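Le rhume de mai

J'ai attrapé un rhume en mai, ce qui demande un certain talent. En janvier, on vous plaint. En mai, on vous regarde comme quelqu'un qui n'a pas fait ses devoirs. Le pharmacien m'a vendu un spray à l'eau de mer, donc de l'eau de mer, et m'a souhaité bon courage.

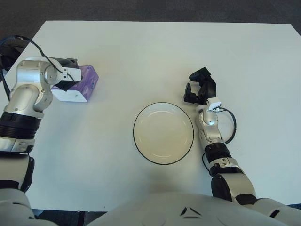 Une table blanche, un après-midi de mai.

Depuis, chacun a son remède. Ma tante jure par l'oignon coupé sous le lit. J'ai essayé : on dort aussi mal, mais dans une cuisine. Un collègue m'a prescrit le grog, puis s'est invité pour vérifier le dosage.
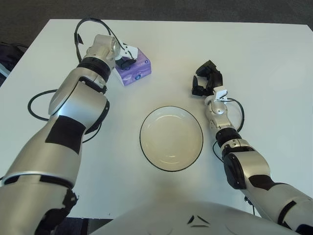
Josué Paiva m'écrit que tout cela est très surfait, qu'un rhume soigné dure sept jours et un rhume négligé une semaine, et que je ferais mieux de me taire, surtout au téléphone. Je le rappellerai à trois heures du matin, quand ma narine gauche aura démissionné.

Car la nuit, c'est autre chose. On se tourne à droite, ça se débouche à gauche

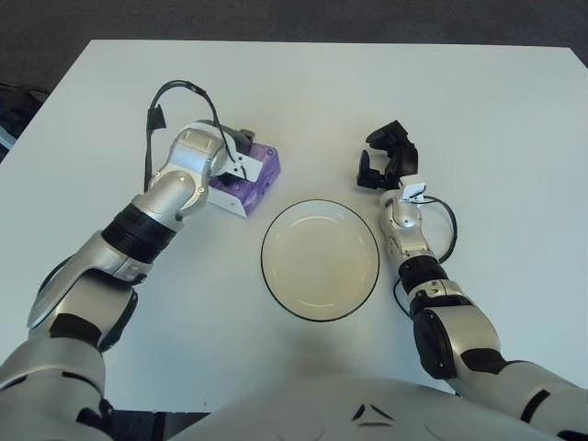 et le temps de s'en réjouir, tout est à refaire de l'autre côté. J'ai lu 81 pages d'un roman suédois sans en retenir un seul prénom.

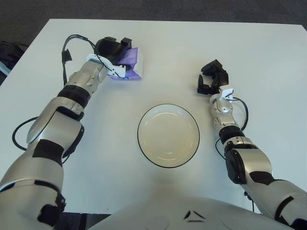

Ce matin, j'ai senti le café — vaguement, comme on reconnaît un voisin de loin. J'en ai repris deux tasses. L'oignon est toujours sous le lit.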